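Cleaning fake flowers without wrecking them

Silk flowers collect dust the way a good sweater collects cat hair, and after one winter on top of the bookcase mine had gone the color of old dishwater. If yours are still on display, take the arrangement apart first. Pull every stem, lay them all out on something wide and flat, and admit which ones should have gone years ago.

Start with a hair dryer on the cool setting, outdoors if you like your family. Heat softens the glue, and then you own a bag of petals.

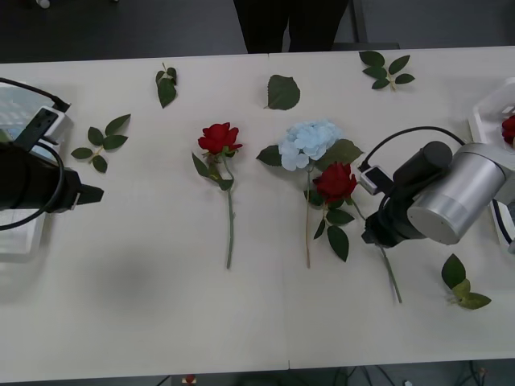 For anything the dryer won't shift, put a cup of salt in a big paper bag, drop in a few stems heads down, fold the top over and shake for a minute. My neighbor Jeanine swears by cornmeal. Her flowers look fine — so does her kitchen floor, if you enjoy crunching.

Plastic leaves can take a damp cloth and a drop of dish soap. Test reds on a hidden petal before you get them wet, or the daisies will be pink by lunchtime.

Bent stems straighten over the spout of a kettle. Use tongs.

13 comments · 395 shares
Contact | © Marloes Hermans | Back to top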